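Skastville, Item 18

The commissioners of Skastville took up item 18 at nine in the evening, when most of the folding chairs had emptied. It was a resolution on fairness. It said the town was fair, had been fair, and would look into being fairer by June.

I had come about a culvert. I stayed because my coat was under someone else's.

The chair read a letter from a woman on Isen Road who had been asked for proof of address three times at the same window. Her neighbors had been asked once, or waved through. The county attorney said there was no such policy. He had searched all 400 pages of the handbook, he said, and I believed him. Who would write it down?

Then came the consultant's bill, $2,765, from a firm called Gultance. For that they had produced 2 recommendations. The first was a listening session. The second was a survey about the listening session.
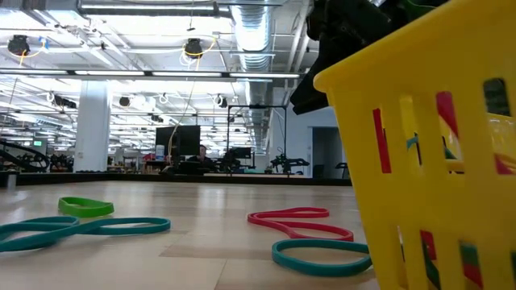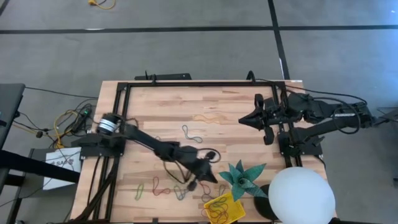

The vote was unanimous, as it always was when nothing changed hands. The clerk stamped the resolution and put it with the others. I thought of rubber bands in different colors, spread over a tabletop, and how easily a town could bundle up its promises that way and shelve them. The woman from Isen Road found her coat. Mine was under it.

3 comments

culvertwatcher: So did they fix the culvert or not

Debnath Hill reader: Our board did the survey too. Never saw the results.

mapleporch: I doubt the attorney read all of it.

Search stories...

Recent fiction
The Debnath Annexation
Minutes, As Corrected
A Quorum in Winter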